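Shares 7 | Comments 15

Teleop notebook, August - trowel task, second sitting

Started a bit before nine, coffee in one hand and the controller in the other (don't do this, I clicked the reset button with my elbow and lost the first layout of the day). Picking up from where I left the trowel last time. The task is the one everybody keeps calling "the easy one": go to the trowel, grab it by the handle, lift, hold still. It is easy if you're a person! Doing it through a hand controller while looking at three windows is another matter, and I've now got a fair bit of respect for whoever recorded the hammer set.

Setup for anyone repeating this: simulated Franka, parallel-style gripper, living-room backdrop, layouts coming out of Zerholm as usual. Vulteo for the controller link. I kept the translation gain where it was and turned the rotation gain down, which made my wrist ache less but also made me slower on the final approach. I think the trade is fine. If you're copying my config, the one you want is the one with "slowrot" in the name, and please don't overwrite it again.

Did 59 demos before lunch and kept most of them. The ones I threw out were nearly all the same mistake - I come down at a nice angle, I'm pleased with myself, and then I close a fraction too early and knock the handle round. In the sim it spins on the blade like a bottle. You can rescue it by chasing it, but then the demo has this long wandering tail that I really don't want a policy to learn from. My rule now is that if I have to chase, I bin it and go again.

The handle near the table edge is the layout I dread. When the handle end gets that close to the side, I lose my sense of depth completely in the main view, with the chair seat right there in the background messing with my eye. I started lining up in the gripper view for the last bit and only glancing at the wide one to check I wasn't about to clip the tabletop. Much better. I also found it helps to stop above the handle and let go of the clutch for a moment, re-center my own hand in a comfortable position, and then go down. It adds a pause to the recording, and I'm in two minds about that. We trim idle frames anyway, so maybe it comes out in the wash?

Also tried approaching the handle from further along toward the blade. Felt steadier on the lift, less swing, but the fingers want to catch on the shank if I'm sloppy. Left both styles in the set for now and tagged them "far grip" and "near grip" so they can be split later. Somebody with a stronger opinion than mine can decide whether mixing them hurts.

One for the Mengal people: the haptic buzz on contact is late. It isn't late by much, but it's enough that I'd already be squeezing by the time I felt anything, and I ended up switching it off. I went by eye and by the finger position readout after that and my hit rate went up, which surprised me a little. If there's a way to get the contact signal straight from the sim step and skip the smoothing, I'd love to try it again.

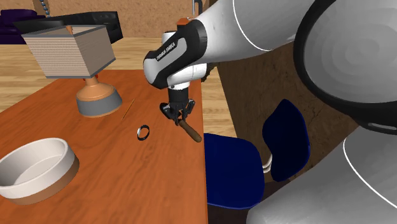
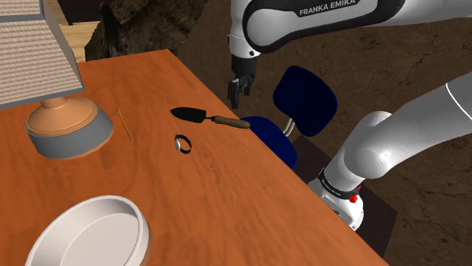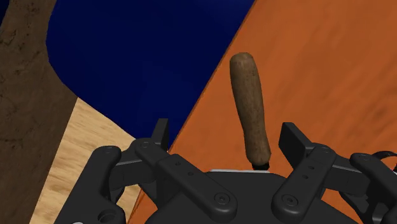
Trowel layout with the table, wide views first, gripper view last.

Afternoon was playback. I reran the kept demos open loop to see how many still get the handle when nobody's steering, and a handful drift off, always on the ones where I'd made lots of tiny corrections right at the end. My guess is the replay is rounding the small moves away. I've put the log in the shared folder under Valulow with a note on which ones to look at, so if you know the replay code better than I do, please have a poke at it before I start blaming my own thumbs.

Target for the full set is some 700 demos across all the objects, and I'm happy to keep doing trowels until I'm sick of them, but I'd like to swap with someone halfway. My style is creeping into everything. I always come in from the same side, I always tilt the same way, and if the policy picks that up it's going to look very odd the first time a handle points in another direction. Left-handed operators especially welcome!

To do next time:
- rotate the starting layouts so the handle isn't always in the same general direction
- try the rotation gain one notch up
- ask whether the pause trimming touches pauses with the gripper open
- record a few deliberate recoveries in a separate folder, clearly labeled
- bring a wrist rest

Stopped at ten past five. Controller is on the charger, the left one of the two, and the other has the sticky trigger so leave that alone until I've cleaned it.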